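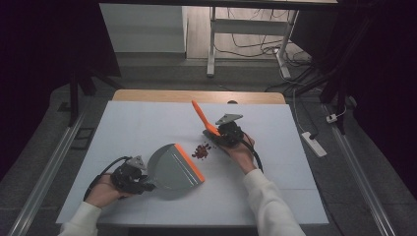
What is a settlement in live comedy?
A settlement is the written account, prepared after a show, of how ticket income is divided between the venue, the promoter and the performer.

Chapter 7
Box Office Settlement

Stand-up is cheap to stage. A microphone, a stool and a lighting technician may be the whole production, so most of the argument at the end of the night concerns ticket money. This chapter sets out the three common deals — flat guarantee, door split and guarantee against percentage — and the order in which costs come off the gross.
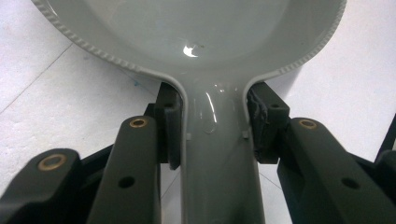
Figure 7.1 Grey plastic bowl and handle, close view.

7.1 Gross, net and the house

Gross is the face value of all tickets sold. Net is gross less sales tax, booking fees and any expenses listed in the contract. Complimentary tickets count toward attendance and add nothing to gross.

Take the Tresik Theatre, a licensed room with 400 seats. On one night in July it sells 266 tickets at $16, for a gross of $4,256. The promoter, Lanamico, has guaranteed the comedian $2000 against a percentage of net. The guarantee is paid whether or not the percentage reaches it; if the percentage is higher, the comedian receives the higher figure.

Labour costs are a frequent source of dispute. Ushers may be charged to the show or absorbed by the theatre, and the contract should say which. Section 7.2 works through the Tresik figures line by line.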